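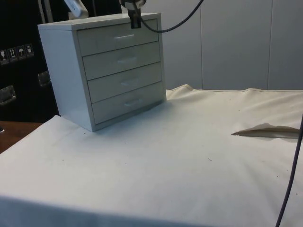 Vier Schubladen für den Schreibtisch
Projektbericht im Wahlmodul Ordnung und Produkt, Gruppe Trerkuvow

Warum ausgerechnet ein Schubladenschränkchen?

Angefangen hat alles mit dem Materialraum. Wer dort im Januar eine Musterklammer suchte, fand zuerst Garnreste, dann Klebestifte und irgendwann vielleicht auch eine Klammer. Wir wollten für unser Semesterprojekt etwas Kleines untersuchen, das man wirklich jeden Tag anfasst, und so kamen wir auf den weißen Schubladenturm: vier Fächer übereinander, flache Deckplatte, glatte Seiten. Ein Möbel, über das man kaum nachdenkt – und über das man, wie wir jetzt wissen, ein ganzes Semester lang reden kann!

Unsere Fragen waren einfach. Wie verteilt man Kleinkram auf vier gleich aufgebaute Fächer, damit andere ihn auch wiederfinden? Was leistet ein Griff, der nur als schmale Mulde in der Front sitzt? Und wie viel Beschriftung verträgt so ein kleines Ding, bevor es unruhig aussieht?

Der Griff

Mit dem Griff haben wir uns am längsten beschäftigt. Er ist eine schmale waagerechte Vertiefung und liegt bei allen vier Schubladen ungefähr auf halber Höhe der Front. Nichts steht vor, man bleibt mit keinem Ärmel hängen, und von vorn gesehen ergibt sich ein schöner Rhythmus: Griff, Fuge, Griff, Fuge. Die dunklen Spalte zwischen den Schubladen zeichnen die Teilung so klar, dass wir auf zusätzliche Linien oder Farbkanten in unserem Entwurf verzichtet haben.

Beim Ausprobieren im Kurs griffen fast alle zuerst mit Zeige- und Mittelfinger zu. Wer lange Nägel hatte, war weniger begeistert. Nasrin Nazari aus unserer Gruppe hat deshalb aus Modelliermasse drei Muldenformen nachgebaut, eine davon mit abgerundeter Unterkante, und die war der klare Favorit. Wir haben sie intern Rokia getauft und sind ein bisschen stolz darauf.

Die Einteilung

Sortiert haben wir auf zwei Arten. Bei der Variante Burnum ging es nach Art der Gegenstände: oben Schreibzeug, darunter Klammern und Nadeln, dann Klebeband, ganz unten alles Übrige. Bei der Variante Rezaei ging es nach Häufigkeit. Was man ständig braucht, kam nach oben, Seltenes nach unten, auch wenn dann eine Schere neben Büroklammern lag.

Getestet haben wir mit 21 Personen aus dem Kurs und der Nachbarwerkstatt. Jede bekam eine Liste und sollte die Dinge nacheinander heraussuchen, höchstens 30 Sekunden pro Gegenstand. Insgesamt kamen so 732 Suchvorgänge zusammen (das Abtippen der Strichlisten war der zäheste Teil des Projekts). Wir hatten alle auf Burnum getippt. Bei den ersten Durchgängen lag sie auch vorn, aber sobald die Leute den Schrank ein paar Mal benutzt hatten, wurden sie mit Rezaei schneller. Das hat uns richtig gefreut, denn es passt zu dem, was man von der eigenen Küchenschublade kennt: Das Lieblingsmesser liegt oben, egal was daneben liegt.

Das unterste Fach blieb in beiden Varianten ein Sorgenkind. Sobald »Sonstiges« draufstand, landete dort alles. Ohne diese Aufschrift wurde es besser, und am besten lief es, als wir das Fach ausdrücklich nur für Klebeband freigaben.

Beschriftung

Zuerst haben wir Wörter auf schmale Streifen gedruckt, links neben die Mulde. Das las sich gut, sah aber aus wie im Aktenkeller. Danach kamen Piktogramme an die Reihe, angelehnt an die Zeichen auf Transportkisten: Glas, Pfeile nach oben, Regenschirm. Solche Symbole versteht man auf einen Blick, und sie kommen ohne Sprache aus. Für Klammern und Nadeln ein ebenso eindeutiges Zeichen zu finden, war allerdings schwer. Unsere Nadel wurde mehrfach für einen Zahnstocher gehalten.

Am Ende blieb eine Mischung – ein kleines Symbol auf der Front und das Wort auf der Innenkante, sichtbar erst beim Öffnen. Auf dem weißen Grund wirkte mittleres Grau ruhiger als Schwarz.

Licht und Weiß

Eine kleine Beobachtung noch, die uns beim Zeichnen viel gebracht hat: Weiß ist nie einfach weiß. Auf einem weißen Tuch hebt sich das Schränkchen vor allem durch seine Schatten ab. Die angestrahlte Seitenwand leuchtet, die Deckplatte geht schon leicht ins Graue. Unsere ersten Zeichnungen wirkten flach, und mit drei sauber abgestuften Grautönen hatte der Körper plötzlich Gewicht.

Offene Punkte

Einen Dauertest mit der Rokia-Mulde würden wir sehr gern nachholen, am liebsten im Materialraum selbst. Außerdem fehlt uns ein Vergleich mit drei und mit fünf Fächern. Die Strichlisten, die Muldenmodelle und die Druckvorlagen für die Symbole liegen im Kursregal und dürfen von der nächsten Gruppe weiterverwendet werden.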